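Le club du bâtiment C

1. Prillenska

On l'a baptisé Prillenska parce qu'Ayman Awwad voulait un nom de sorcière, et que moi je voulais rentrer manger. Prillenska, donc : deux bras, un tapis, des bacs, et trois lycéens qui se disputent le clavier. Le concours Lindholm tombait en décembre et notre machine devait trier 103 pièces sans faute. On en était à confondre l'orange et le rouge un coup sur deux (moi aussi, remarquez, je suis un peu daltonien, je ne l'avais dit à personne).

Ayman, lui, ne s'énervait jamais. Il lisait son James Patterson entre deux essais, le reposait debout au fond de la table contre le mur, et disait : « Relance. » Alors je relançais ! Les oranges dans le jaune, les rouges dans le rouge, c'était la règle, et j'en rêvais la nuit.
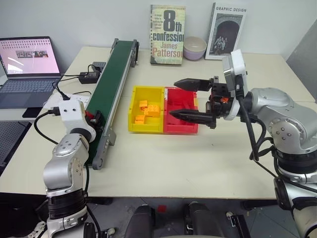

2. Le soir du rouge

Un soir, Ayman est parti chercher des sandwichs et je suis resté seul avec elle. J'ai changé un seuil dans le programme, un tout petit chiffre, au pif - 300 au lieu de je ne sais plus quoi. Puis j'ai posé une brique sur le tapis et je lui ai parlé, oui, à voix basse, comme à un cheval.

La pince est descendue, elle a hésité, elle a pris la brique et l'a lâchée dans le bon bac. J'ai recommencé. Encore bon. Quand Ayman est revenu, j'avais les mains qui tremblaient et je lui ai tout avoué d'un coup, le chiffre, le cheval, et mes yeux qui ne voient pas bien le rouge.

Il a mâché longtemps.

- Et c'est toi qui as étiqueté toutes les couleurs ?

- Ben oui.

Il m'a tendu mon sandwich et il a rouvert le fichier à la première ligne.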